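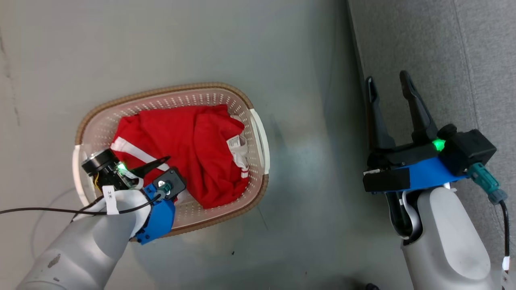 Dimura Room Set: Kozan laundry basket and Dorent desk

Print this page | E-mail this page

The Dimura set is a laundry basket and a desk, sold together for bedrooms, student rooms and small flats. Both can also be ordered separately. The set costs £133 including delivery to the door. Order code 937.

Kozan laundry basket

The Kozan is a low, oval basket with rounded corners. The body is plastic in a pale cream-pink, with rows of small holes through the sides. The rim is tan-brown and has a woven texture. There is a white plastic handle moulded into each short end, so the basket is carried lengthways in front of you.

It is a basket for carrying and sorting. It has no lid and is not meant to stand in for a tall hamper. A football shirt, a towel and a few days of socks fit without pressing down. A double duvet cover will fill it by itself. Sheets are easier to carry if they are folded in half first.

To clean, wipe inside and out with a damp cloth and a little washing-up liquid. Fluff gathers in the holes and comes out with a soft brush. Do not use bleach on the rim. Do not stand the basket against a heater or on top of a tumble dryer.

The basket sits equally well on hard floor or carpet. It comes in the one colour.

Dorent desk

The Dorent has a plain, flat top, pale grey-white underneath, on a light grey metal frame. The top is 671 mm deep. It arrives flat and is screwed together at home with the key supplied. Allow an evening if you are working alone. Lay the top face down on a blanket, fix the frame to it, then turn the desk over with somebody at the other end.

Check the fixings again after a fortnight of use and tighten any that have worked loose. If the desk rocks, loosen the frame screws, set it square on the floor and tighten them again, going from corner to corner.

Cables can be run along the underside, next to the frame rail. Coil up any spare length before you fix it, and leave enough slack to pull the desk away from the wall. Cable ties are not supplied. Use reusable ones if you expect to change things later. Nothing heavy should hang from a cable.

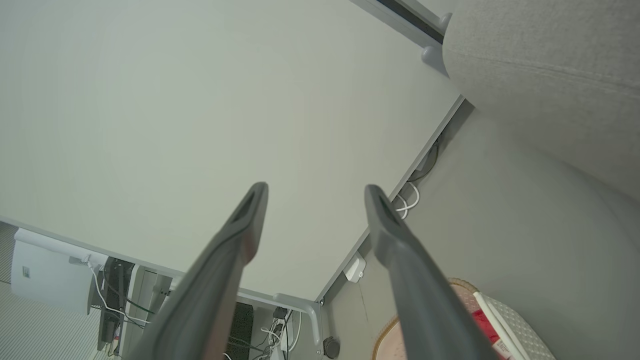
Dorent desk from below: frame rail and white cables.

Using the two together

The basket goes under the desk with its long side to the front. If you keep it there, tie up any loops of cable first so that they do not catch on the handles. People who sort washing on the desk top should put a cloth down under anything damp.

Before you put a load in

Go through pockets over the basket. Turn sports shirts inside out, and read the care label for the wash temperature. Bright reds should be washed on their own or with other dark colours for the first few washes.

Guarantee and returns

The desk frame carries a guarantee of two years from delivery. The basket is covered against split handles for the same time. Unused items can be sent back in the original packing. Please quote the order code on the parcel.

Prices on this page checked 5/31/19.

Comments

Had the basket since October and use it every day. Handles are fine. The rim marks a bit if you drag it along a wall.

Is the desk top sold without the frame? I have legs already.

Reply from Helanstead: Sorry, no, the top and frame are only sold together.

Desk took me longer than an evening but it is steady. Would have liked cable ties in the box.

Please do the basket in grey.

Contact Helanstead | Delivery | Returns | Copyright Helanstead, all rights reserved | Back to top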